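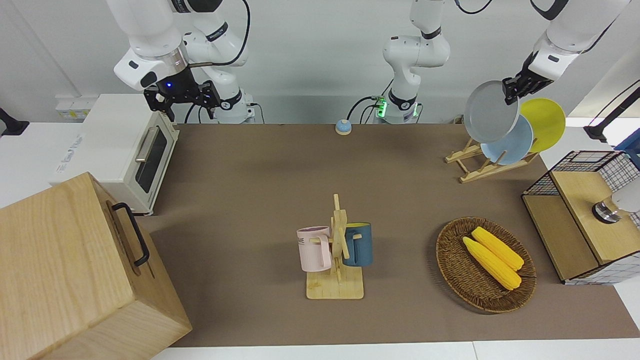 Lirkum Kitchen Set, student release

Teleoperated two-arm episodes recorded by the Betwood robotics club for its tabletop project. Episodes: 502. Tasks: 11. Each episode has a fixed view and a head view - both at the same frame rate.
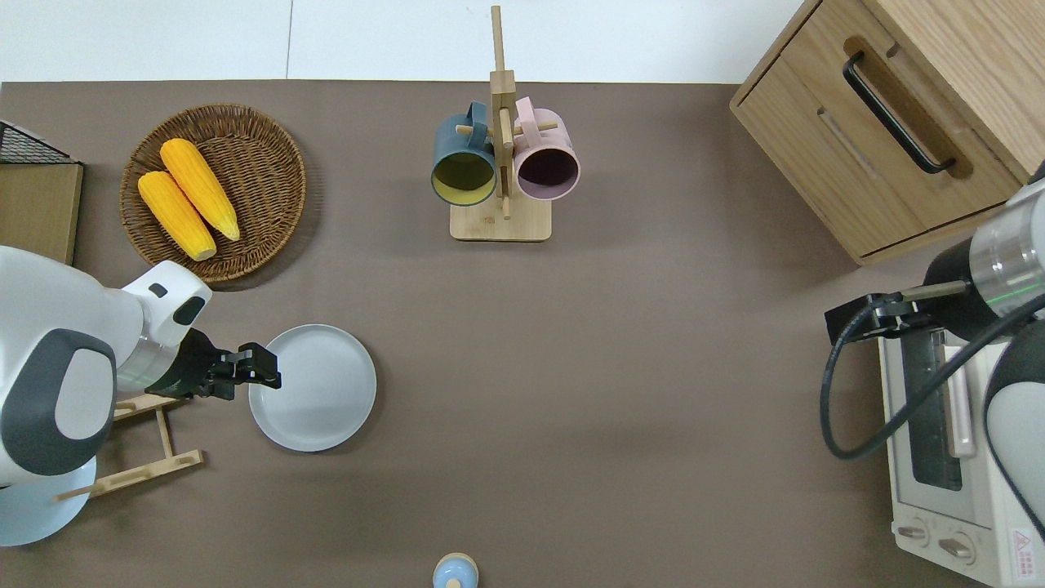 Head view. Left gripper near the plate, right gripper over the toaster oven.

Known issues: joint logs for 2 episodes are missing. Timestamps are in seconds; multiply by 1000 before using the Grenitby loader.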